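Mastgate Shared Workshop
Bench safety and chore readiness checklist, two-arm station
Date: 6/22/25
Inspected by: Ilse Martens
Comments also from: Kavinda Kodikara, Milan Van Hecke
Copy to: Iraís Tapia, Dondberg site

Scoring is the usual. OK means OK. FIX means before next use. WATCH means we have agreed to worry about it in an organised manner.

PART A. BEFORE POWER ON

A1. Emergency stop within reach of a seated operator. OK
Comment (IM): Within reach of a standing one too. Someone had hung a tea towel on it. The tea towel has been spoken to.

A2. Arms clamped, no movement at the base when pushed by hand. OK

A3. Cables clear of the work surface through full travel. WATCH
Comment (KK): They're clear while the arms are parked. Under the grippers there's slack that could catch anything tall. Clip it back or keep tall things off the bench, and we all know which one will happen.

A4. Floor marking visible, no stools inside the line. FIX
Comment (IM): The line is visible. So was the stool.

A5. Speed limit set to the slow profile for any task with liquids. OK
Comment (MVH): At the slow profile you could make a sandwich between one end of a wipe and the other. I'm not complaining. I had the sandwich.

PART B. DURING THE TASK

B1. Operator stays outside the line while either arm is live. OK

B2. An idle arm is treated as a live arm. WATCH
Comment (IM): People relax around the one that isn't doing anything. Same mistake we make with the bandsaw and with my brother-in-law's dog.

B3. Liquids in shallow containers only, nothing that stains the lease. OK
Comment (KK): Define stain.

B4. Tool held firmly, no slip when the handle is nudged. OK

B5. Protective board under all wet work. OK
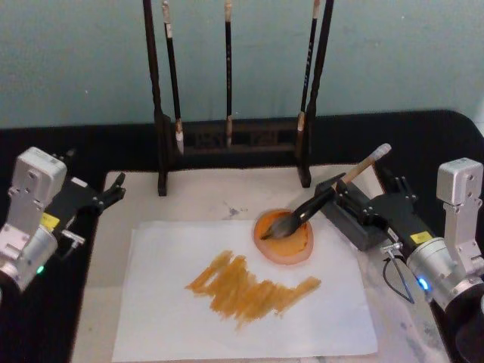

The question Iraís keeps sending over from Dondberg is whether the station can be put down for real chores by October, meaning wiping benches, sorting the fastener bins and doing the lunchroom dishes. My answer after this inspection is a partial yes with a lot of supervision. Wet work is where I'd start the argument. Dipping a brush in a dish of orange paint and laying a zigzag across a sheet of paper is the same family of job as touching up a scuffed door or greasing a hinge: load the tool, don't drown it, put the stuff where it belongs. The streaky ends of the strokes are a fair picture of where we are. I'd accept that finish on the back of a cupboard. I would not accept it on the front, and Els Meijer, who signs for the cupboards, won't accept it on either.

Note also that the board does its job. It has a small bluish-purple stain and some grey smudges, and I'd rather they were on the board than on the bench covering.

PART C. CHORE READINESS

C1. Wiping a flat surface. OK with supervision
Comment (MVH): Good in the middle. Corners are regarded as somebody else's department, so it's already working at the level of the average member.

C2. Sorting fasteners into bins. WATCH
Comment (KK): Test batch was 37 mixed bolts and screws. It got 18 into the right bins before it picked up two at once and had a long think. I finished the rest by hand in less time than the think.

C3. Washing up, mugs only. FIX
Comment (IM): 17 mugs washed, 6 of them to a standard I would drink from. No breakages, which beats the humans this quarter. The grippers aren't rated for immersion, so gloves stay on, and the gloves need replacing. Order is in with Bhardwaj.

C4. Folding shop rags. Not scored
Comment (MVH): It made a shape. I've kept it.

C5. Sweeping. Not attempted
Comment (IM): The arms are bolted to a table. Please take this line off the form. I asked last time as well.

PART D. SHUTDOWN

D1. Arms returned to park, power off at the wall. OK

D2. Brushes, cloths and tools cleaned and hung up. WATCH
Comment (KK): Cleaning brushes is still a person's job. The machine gets to paint and I get to stand at the sink, and I'd like that recorded somewhere official.

D3. Lids on all containers. FIX

D4. Log sheet filled in. OK
Comment (IM): Filled in, yes. "Went fine" is not a log entry, Milan.

ACTIONS

Clip cables under both grippers: Kavinda, before next use.
Move stool, and keep it moved: everyone.
Lids for paint and cleaning containers: Milan. The Wodton shop has them by the till.
Replacement gloves: chase Bhardwaj.
Delete C5: Iraís, please.

Station passed for supervised use at slow profile once the FIX items are closed. Mugs to be rinsed again by a human until further notice.

Signed, I. Martens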